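Threads > Student Robotics > Plellham build log

Thread on where our two-arm project stands. We're the student robotics group at Plellham, there are five of us this term, and the task is a handover: one arm picks up a cup and passes it to the other.

We have 829 practice runs saved as of Thursday. The plan is 1457 before we train the next version. Karim Zein keeps the log and he has thrown out the ones where the operator got distracted or the cup rolled off.

Jacobus Steyn rewrote the wrist control in May. Before that the giving arm let go too early. Now it waits until the other gripper closes. It's slower, but we drop fewer cups.

We split the work into shifts of 2 people, one per arm. You have to talk to each other the whole time. "Coming to you," "got it," "letting go." New members pick it up in an afternoon.

Clear cups are harder than the colored ones. The software loses the rim when the light hits it, so we've been doing more runs with those this week.
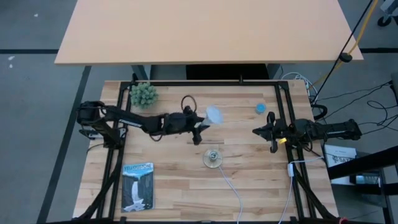
The other thing that matters is the angle. If the cup goes over on its side, the second arm has to come in level with it, or one finger ends up inside and the other hits the wall of the cup. Jacobus wants us to vary this more. Karim wants 100 clean ones at the same angle first. We're doing Karim's version.

We also change what else is on the table between sets so the model doesn't learn one layout. Write down what you moved, please. Last week two sets went in with no notes.

Next session is 4 pm in the Nemwood lab. If you signed up for a shift and can't make it, tell Karim before lunch.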